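Gullwood workshop book, bench notes
May 16, 2019

Tub two of the big plastic nuts and bolts today. I'd been putting it off since December, when all the Koskela sets got tipped in together (yes, that was me), and Busisiwe finally wrote SORT ME on the lid in marker. Fair enough! Two handfuls onto the brown mat to start with, spread out so I could see what was what before committing to any kind of system.

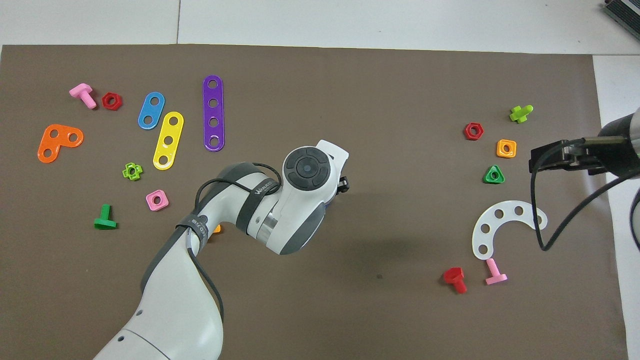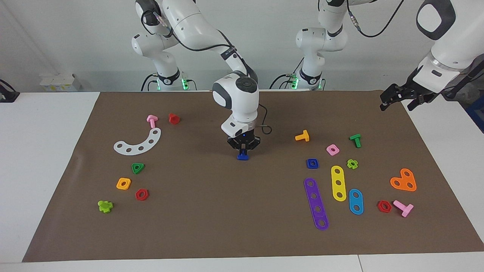 Names for the shapes

We need to agree on these. I say "strip" for anything straight with holes in it, Busisiwe Magagula says "bar", and the old list says "link", so last time we looked up the same piece three ways and decided we were short. Going with strip. Written on the inside of the lid now.

Strips go by number of holes and forget the colour. The blue one in the first photo is a two, and the yellow and the purple are both fours. I nearly put yellow and purple in different bags out of habit.

Plates are anything that isn't straight. The orange L with three holes is "L3". The white curved one in the second photo has five, so "arc 5". I like the arc, it makes a good handle or a smile depending on who's building.

Nuts go by outside shape: hex, square, triangle, cross. The lime green cross nuts are the ones kids always go for first and I can see why, they've got something to grab.

Bolts I've left as bolts for now. Busisiwe wants them split by head shape. I think that's one split too many, but she's the one who packs the kits, so it's her call. Ask her before bagging.

Sorting, attempt one

Tried by colour. Looked gorgeous, completely useless. You end up with a pink pile that's part bolt and part nut, and then you have to sort every pile again. Twenty minutes gone.

Sorting, attempt two

By type first, then by shape inside the type. Much better. Bolts in the long Brakimen tray, strips and plates in the two deep ones, nuts in the one with dividers. The dividers slide about a bit when the tray is tilted and I got a triangle in with the squares twice, so a dab of glue there might be worth it - or just don't tilt it.

Working from the mat was good. Nothing rolls very far on it, and a dropped nut doesn't make that clatter that goes right through you. Spreading thin also beats digging through a heap, even though it feels slower. I kept wanting to dump the whole tub out and had to talk myself out of it.

Tally

Whole tub came to 629 pieces, checked once, not twice. Bolts are the problem: 58 of them, and the kit sheet wants more than that to make up full class packs. Plenty of nuts. There are always plenty of nuts, I have no idea where the bolts go.

Rejects: 17. Mostly chewed threads, plus a couple of strips with a split running out from the end hole. They're in the jar on the windowsill. Please don't put them back in the tub "just in case", I've fished them out before.

Thread check

Ran a known good nut down every bolt. Most went on fine. Some of the older ones are tight for the first turn and then let go, which is okay for adults and maddening for a five-year-old. Tried a soft toothbrush in the threads and that fixed nearly all of them, it was only crud. No oil! We did oil once and everything smelled like a bike shed for a month.

Cross nuts can be started without looking, hexes nearly as easily. Triangles are the fiddly ones, my fingers kept slipping off the corners. Might leave triangles out of the beginner pack and swap in squares. Will try it on the next lot and write down what happens.

To do

Order 50 bolts from Koskela, mixed colours, and check they still fit the old nuts before opening the whole bag.
Print shape labels for the trays, with a drawing as well as the word.
Ask Busisiwe about bolt heads.
Replace the lid on tub two, the clip on one side has had it.
Ratberg want their loan set back with a parts list. Theirs has the same arcs as ours, so pack it on a different day from this lot or we'll never untangle them.
Tub three. Haven't opened it. It rattles in a way I don't love.

Trays are stacked on the lower shelf, nuts on top. Still one strip I can't place, it has a hole at one end that's slightly oval, and I've left it on the desk with a sticky note on it if anyone knows what set it came from.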